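Chapter 4
Small Parts on a Big Table

What this chapter covers
Clearing and lighting a work surface
Sorting small electronic parts before you build
Reading a part with your eyes before you reach for a meter
Push-buttons and switches, a first look

I learned to sort parts the hard way, at a kitchen table in Senddale, with a bag of 1,000 mixed bits I'd bought because it was cheap. I tipped the whole thing out at once. It took me most of an evening to get it all back in, and I was still finding resistors in the rug in April. So if you're itching to skip this chapter and go straight to the soldering iron — I get it, I really do — give me a few pages first.

By now you've read about current and voltage, and you've drawn your first circuits on paper. Paper is a nice tidy place. A symbol for a switch is always the same size as you drew it, it never rolls, and it never lands upside down on the floor. Real parts are tiny and slippery and they come in shapes that look nothing like their symbols. This is where a lot of beginners get discouraged, and I'd like to get you through it in a good mood.

Start with the table. You want a plain one, or at least a plain patch of one. Patterned tablecloths are terrible for this (I once lost a diode on a gingham check for a whole weekend). A dull, even surface is best, one that doesn't bounce the lamp back at you. Shiny tops give you little spots of glare, and a glare spot looks an awful lot like the end of a metal lead. If your table is glossy, lay down a sheet of craft paper in tan or gray and tape the corners.

Next, the light. Put your lamp on the side opposite the hand you write with, so your own arm doesn't throw a shadow over the work. You'll still get some shadow somewhere, everybody does, and a soft one won't hurt you. Just keep the parts on the brighter side.

Then your containers. I use an old 56-cup bead tray from a craft store, and my neighbor swears by egg cartons. Either is fine! What matters is that each cup gets a label before anything goes into it. Don't trust yourself to remember. Write "buttons" on a bit of masking tape and stick it down.

Now take out a few parts at a time. In my classes at the Londlow adult center I used to let people take a handful, and a handful turns out to be far too many. These days I say two or three, and sort those, and go back for more. It sounds slow. I've timed it, though, and a beginner can get through 60 parts this way in less time than it takes to untangle one big heap.

When you have a part in front of you, just look at it for a bit. Where does the metal show? Is there a side that's meant for a finger, and a side that's meant for wires? Does it have any printing on it? You'll be surprised how much you can work out before you've measured a thing. Color is a friendly clue, too, though be careful with it, as a colored ring on a button may be there only for looks.

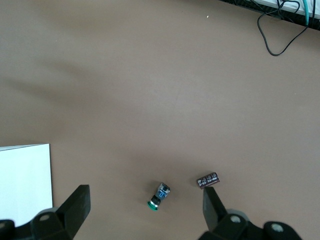 Switches are my favorite place to begin, mostly because you already know what they do. You've been pressing them since you could reach them. A push-button has an outside you touch and an inside that makes or breaks a connection, and nearly everything else about it is packaging. Some come as a bare part with legs, and some come already joined to a little circuit board. If yours has a board, handle it by the edges and keep your thumbs off the metal points.

Round parts roll, so lay them on their sides well in from the table's edge. I keep a strip of felt across the front of mine as a sort of curb. Cinska, the little shop where I get most of my supplies, sells a rubber mat with a raised lip that does the same job, but felt costs next to nothing.

Try it now
Pick 8 parts from your kit without looking for anything special. Set them out on your cleared table with some space between them. On a sheet of paper, make three columns: what it looks like, where the metal is, and what I think it does. Fill in the first two for every part before you write a word in the third. Guess freely in that last column, and use a pencil.

Keep the sheet. We'll get the meter out in Section 4.1 and check your guesses one by one, starting with anything you marked as a switch.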